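3.2 O que a gente passou a exigir antes de gravar

Quando comecei a escrever as regras deste protocolo, eu achava que o difícil seria a parte elétrica e mecânica: limite de torque, botão de parada, zona livre em volta dos braços. Isso tudo existe em norma e a gente seguiu sem muita discussão. O que me deu trabalho mesmo foi a arrumação. Quem já passou uma tarde teleoperando sabe do que estou falando — você está concentrado no prato e esquece que existe um cabo, uma garrafa, uma colher que ficou debaixo do punho do robô.

No conjunto Cuddale temos 2,108 episódios, e 1,050 deles são tarefas de mesa com louça e talheres. Numa primeira revisão, eu e a Viorica Babić separamos 299 episódios que não atendiam às regras que nós mesmos tínhamos escrito. Fiquei meio sem graça, confesso! Quase todos caíam em três regras, e são elas que discuto nesta seção (as demais estão no apêndice, com a redação completa).

A regra R4 trata dos cabos. O cabo que sai do braço precisa ter folga para o movimento inteiro e não pode cruzar a área onde os objetos são manipulados. A R7 trata de líquidos: recipiente com água só fica na mesa se fizer parte da tarefa, e com a tampa fechada. A R9 é a do entorno, e foi a mais discutida. Ela diz que tudo o que fica ao alcance do robô ou no campo de visão das câmeras conta como ambiente de gravação, inclusive o que está no chão. Caixa, sacola, balde, cabo de vassoura, tudo entra na folha de verificação, que é preenchida antes do primeiro episódio e refeita quando alguém muda qualquer coisa de lugar.

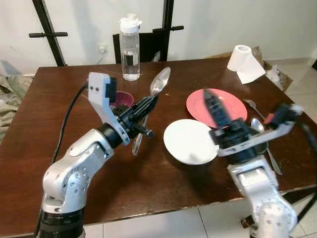
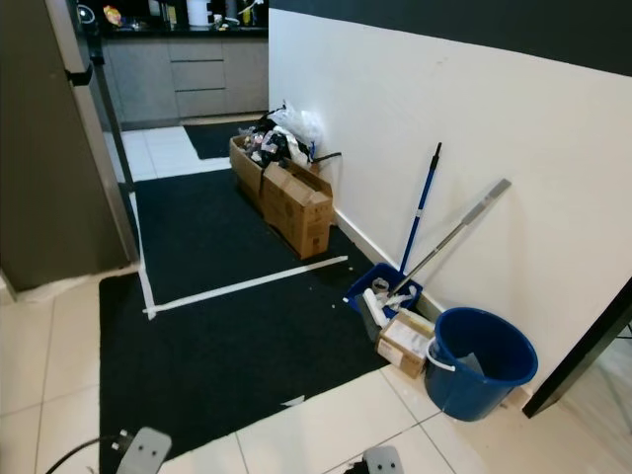 Figura 3. Ambiente de gravação no Cuddale. Primeira imagem: mesa com louça e talheres, com os dois braços sobre ela. Segunda imagem: material de limpeza e caixas junto à parede, com tapetes pretos no piso.

Voltando à R9: a primeira versão pedia que o entorno estivesse "limpo", e essa palavra não serviu para nada. Cada operador entendia de um jeito. Um tirava até a lixeira da sala, outro achava que bastava não tropeçar. Trocamos por um critério que dá para conferir com os olhos: cada objeto solto ou está na folha, ou sai. Se está na folha, pode ficar (e pode ser bagunçado, desde que não invada a área de circulação). Isso deixou o pessoal bem mais tranquilo, porque a gente não queria gravar num laboratório com cara de vitrine. Casa de verdade tem pano, sacola e coisa encostada na parede, e um modelo que nunca viu nada disso vai estranhar.

Também mudamos quem confere. Antes era o próprio operador, agora é a pessoa que cuida da parada de emergência, que já está ali do lado e com a cabeça mais livre. Na integração com o Doltevar, nosso programa de gravação, a folha virou uma tela que precisa ser confirmada para o episódio começar. Reclamaram bastante na primeira semana, eu inclusive, mas a tela é curta e depois vira hábito.

Sobre a R7, ainda não estou satisfeito. O texto atual não diz o que fazer com um recipiente que não é da tarefa de hoje mas será da próxima, e já vi duas pessoas experientes resolverem isso de formas opostas. Por enquanto a orientação é tirar da mesa e registrar. A Viorica prefere uma área marcada na própria mesa, e pretendemos comparar as duas opções em julho, quando o segundo posto de trabalho estiver montado.

Os episódios reprovados não foram apagados. Eles ficam no conjunto com uma etiqueta que indica a regra violada, e quem usar os dados decide se quer filtrar ou não. A lista das etiquetas está na Tabela 2.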